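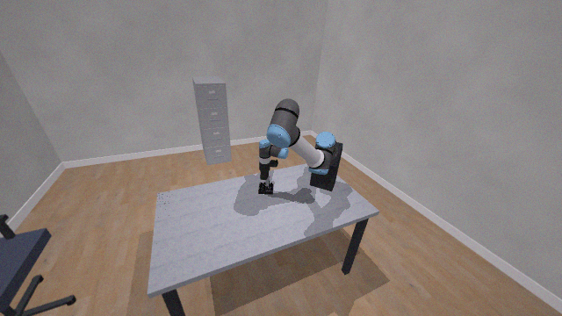 Render: pale gray walls with a honey-brown plank floor

Gray walls with an orange-ish wood floor, yes or no?

kalliopi_s
Good evening to all. In July we moved to an apartment in Etwood and the floor in the living room is old pine with a strong honey color. My husband wants all the walls pale gray. I am afraid that gray will make the floor look more orange than it is. The room is 18 feet long, with one window that looks north. We do not have the money to sand the floor this year, so the floor stays as it is. What would you do?

rafail.politis
I would not do it. A cold gray beside a warm floor makes both of them stronger. My sister did this in her hallway and she repainted after nine months. Take a soft cream, or a white with a little yellow inside.

Oluwaseun_O
I must disagree with Rafail. Cream on a yellow floor makes everything yellow, and in the evening with the lamps it is like sitting inside a pancake. The contrast is what makes the floor look like a choice. My living room is gray with a honey oak floor and I am happy with it for many years already.

rafail.politis
Oak is not pine, my friend. Pine gets darker and more orange with the years. And which direction does your window look?

Oluwaseun_O
South, I admit it.

rafail.politis
So you have sun all day. She has north light, and north light is already blue. A gray that is friendly in your room will look like a parking garage in hers.

hjordis_l
I live where the light is blue for half of the year, so I have some experience with this! The word "gray" does not say much. Look for a gray with a drop of brown or red in it. Paint two big pieces of cardboard, two coats, and stand them against the wall so they touch the floor. Look at them in the morning and again at 9 in the evening with the lamps on. Do not judge from the little card in the shop.

kalliopi_s
Thank you Hjørdis, I will try the cardboard. Do I need to leave a white border around the sample? I read this somewhere.

hjordis_l
No, the border confuses the eye. Paint until the edge.

angeliki.g
One question about the floor itself. Is it varnished or only oiled? If it is an old varnish, a big part of the orange can be the varnish and not the wood. We had a quote of up to 2,000 for sanding 44 square meters, in Beaulieu, so I understand why you wait. But a large rug in the meantime changes the balance very much — ours covers the middle of the room and I forget the orange.

kalliopi_s
I believe it is varnish, it shines a lot near the walls and it is dull in the middle. A rug we have, but it is red. Maybe this is part of my problem.

Oluwaseun_O
The red rug is your problem. Keep the gray.

rafail.politis
The red rug is fine. Change the gray.

kalliopi_s
I see that my husband and I are not the only ones who argue about this. I bought two sample pots today, a warm gray and a white. I will write again when the cardboard is dry.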